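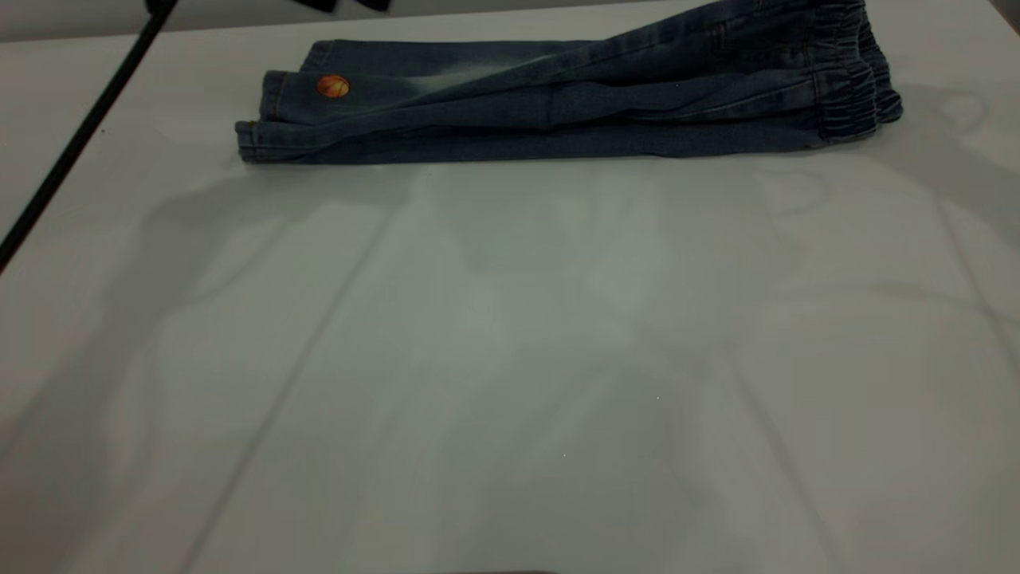
Kids' pull-on jeans, folded lengthwise on the work table. The orange basketball patch is near the hems.

Sumathi Thevar started talking before I'd even found a chair. "You want to know about jeans," she said. "Everyone comes in asking about shirts, and I tell them shirts are easy, go ask somebody else about shirts!"

Fair enough, I did want to know about jeans. I have two kids and a dryer that never seems to be empty, so when I heard that Plorov was renting out its folding arm to small laundries and resale shops, I got myself over to Bravville with a notebook and a long list of nosy questions. The service is called Rudex. You get the arm, the table, the software and a person who comes by to set it all up, and you pay by the month.

Sumathi runs the trials. She used to manage a children's consignment store, and it shows, because she talks about waistbands the way my uncle talks about carburetors.

"Elastic is the whole problem," she told me. "A grown-up's jeans have a flat waist. Little kids' jeans bunch up at one end, so you've got this fat part and then these skinny legs. You fold the legs together, fine, that's step one. Then you have to decide where to grab next."

And who decides, I asked, her or the machine?

"The machine picks. I complain about it." She laughed. "Then Tetteh fixes something and I complain about the next thing."

That would be Tetteh Laryea, who writes the grasping software and was eating a sandwich at the desk behind us. I asked him whether patches and faded spots confuse it. (My son's jeans are mostly patch at this point.)

"Patches were bad in the beginning," he said. "It saw a bright circle and thought, okay, different object. We trained on a lot of decorated stuff after that. Washed-out denim is okay. Sequins I don't want to discuss."

So what does it cost? The rental is $700 a month, with a 14-day trial before you sign anything, and setup is included. I told Sumathi that sounded steep for a tiny shop and she didn't argue. "If you're folding 50 pieces a day, keep your money and play the radio," she said. "Call me when your folding table scares you."

I liked that answer. I was less thrilled about the speed, to be truthful. I can fold a pair of toddler jeans while yelling up the stairs about homework, and Rudex takes its time, especially lining up the hems. Tetteh says a faster release is planned for July. He also says the hems never come out perfectly even on small sizes, and he's made his peace with that. So have I, years ago.

Before I left I asked Sumathi if she had one at home.

"No room," she said. "My daughter folds. She's 7, and she charges me."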